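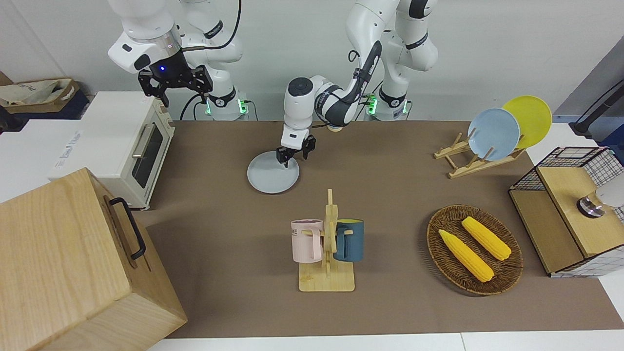
The toaster oven should stay out on the table where people can get at it, came the first comment from the window side, before I'd even found a pen that worked. So we started with the toaster oven, and the agenda I typed up went out the window. These are my notes from the November meeting on the shared kitchen table at Fakhoury House. I took them by hand and typed them up after dinner, so if I got your point wrong, tell me and I'll fix it before they go in the binder.

We were 13 in the room, which is good for us! We started at 2 and I'd brought lemon bars, and I think that helped.

1. Last meeting's notes
Approved with one change. I had written that the dish towels were going to be replaced. What we agreed was that they were going to be washed, and replaced if they still looked sad afterward. They have been washed. Opinions differ on the sadness.

2. Toaster oven
Long one. One side wants it left out all the time, the other wants it put away on the shelf after breakfast so there's room to roll out dough. I'm a dough person, so I tried to keep quiet (I did not keep quiet). We voted to leave it out through the winter and look at it again in spring. The crumb tray gets emptied by whoever used it last – please, please don't tip it into the sink. Someone asked if we could get the bigger model from Skerix. Not this year.

3. Mugs
The mug tree stays. I was ready for a fight over this and there wasn't one. The pink mug and the teal one with the yellow inside are both for general use, so nobody gets to be huffy about finding them taken. If you have a mug you truly love, keep it in your own place. There are more mugs in the high cupboard than we have hooks for, and I'll put the spares in a box by the door for anyone who wants them.

4. The wicker basket
We talked about whether the oval basket is for bread or for vegetables. It's had corn in it, it's had rolls in it, and for one strange week it had batteries. Decided: food only, and anything that's been sitting in there long enough to make you wonder goes in the compost. I'd still like a cloth liner for it. I have some blue check cotton left from my curtains and offered to sew one, which was accepted quickly, maybe a little too quickly.

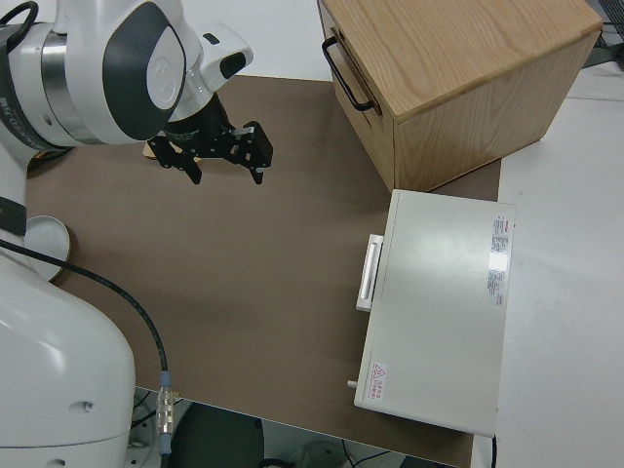 I also asked for a second basket so the bread and the vegetables could stop competing, and was told to see how the liner goes first. Fine. The basket lives at the front of the table, within reach of the chairs, and if you move it to wipe, put it back.

5. The wooden box
People like the pale wood and people don't like where it sits. It's big, and two of us have banged a hip on it. The suggestion was to give it a regular spot at one end of the table and leave it there. We'll try that for a month. The question of what goes in it took a while. Flour and sugar lost out to table linens, and I've written LINENS on a tag to tie on the handle.

6. Money
We have 60 dollars left in the kitchen envelope. Lerkar quoted us around 2000 for a new counter with drawers, and there was a short silence and then some laughing. We're keeping the table. I'd like to spend a bit of the envelope on a decent dish rack, and Zunton has one that folds flat. No objections, so I'll pick it up and put the receipt in the envelope.

7. Plates
The round white ones are the everyday plates. Please stack them by size, big on the bottom, and don't leave a single plate sitting out overnight on the brown covering because it always ends up with keys in it.

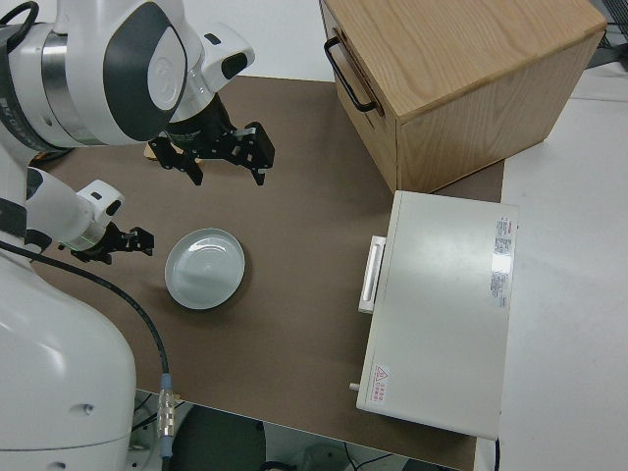 8. Anything else
The brown table covering got some love. It hides coffee, it wipes clean, and we're not replacing it. There was a request for a softer light over that end of the room and I said I'd ask. Somebody wants to try a soup night and I put my name down for the bread. Sign-up sheet is on the fridge, first pot of soup is whoever writes fastest.

We finished up in time for everybody to take a lemon bar home. Next meeting is after the holidays, same time, and I'm hoping another person brings the snack.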